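Buscar en el blog
Buscar
Escribe y pulsa Intro

Lista de revisión antes de lavar y bloquear un chal (con mis comentarios)

¡Por fin he pasado a limpio la lista que tengo pegada dentro del armario de las lanas! La uso con cada chal que sale de las agujas, y este año también con los de encargo, que me dan bastante más respeto. El último es un Ornside, en lana Hatard, 310 gramos de chal y un borde de hojas que me tiene enamorada.

Revisión de la labor en seco

1. Contar las puntadas del remate. En el Ornside son 92 por lado. Comentario: me salieron 91 la primera vez, y era un punto escapado en la esquina. ¡Benditos marcadores!

2. Mirar el chal a contraluz, vuelta por vuelta. Los puntos escapados se ven enseguida contra una ventana. Comentario: correcto, dos lazadas algo flojas que se colocan solas al estirar.

3. Quitar todos los marcadores metálicos. Comentario: retirados. Reviso siempre dos veces, que una vez se me quedó uno y me dejó un cerco de óxido en una lana clara (todavía me duele).

4. Hebras sueltas: dejar 10 cm sin cortar hasta después del bloqueo. Comentario: bien, menos la del cambio de madeja, que corté demasiado pronto. Rematada con aguja fina.

Revisión del material

5. Alfileres inoxidables, sin cabeza de plástico si se va a usar vapor. Comentario: tirados cuatro que estaban doblados.

6. Peines de bloqueo y cables: pasar el dedo por cada púa buscando rebabas. Comentario: los Cevia van de maravilla para los bordes rectos, pero uno enganchaba. Apartado.

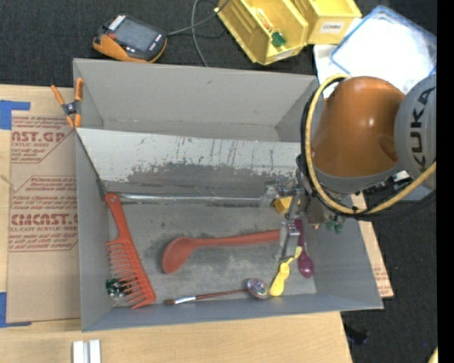 7. Planchas de espuma limpias y secas por las dos caras. Comentario: una tenía tinte azul de enero. ¡Fuera! Para un chal claro no me la juego.

8. Enchufe y cable de la vaporera. Comentario: cable en buen estado. No la dejo nunca enchufada encima de la espuma, ni un minuto.

Revisión del lavado

9. Prueba de color con un algodón húmedo en el revés. Comentario: el gris no suelta nada; el verde, una pizca. Añado vinagre al primer baño.

10. Agua templada y jabón sin aclarado. Uso Zeman, media cucharadita. Comentario: huele a limpio y ya está, que es lo que le pido a un jabón.

11. Sacar el chal con las dos manos por debajo, sin dejarlo colgar. Enrollar en toalla y pisar. Sí, pisar, ¡descalza y con ganas!

12. Clavar primero el centro, luego las puntas y al final las hojas. Comentario: pendiente, lo hago mañana a las ocho con la casa en silencio.

Comentarios

Lanaymar: ¡Qué útil! Lo de los marcadores me ha pasado con imperdibles normales. ¿El vinagre lo echas con el jabón o aparte?

Autora del blog: Aparte, en un baño previo, y luego aclaro bien antes del jabón.

Puntobobo: Yo bloqueo encima de la cama de invitados con una toalla gorda y me apaño, pero los bordes me quedan con ondas. Voy a probar con cables.

Tejedora_del_norte: Estoy con el mismo patrón y voy por la vuelta de las hojas. ¿Cuánto creció el tuyo al mojarlo?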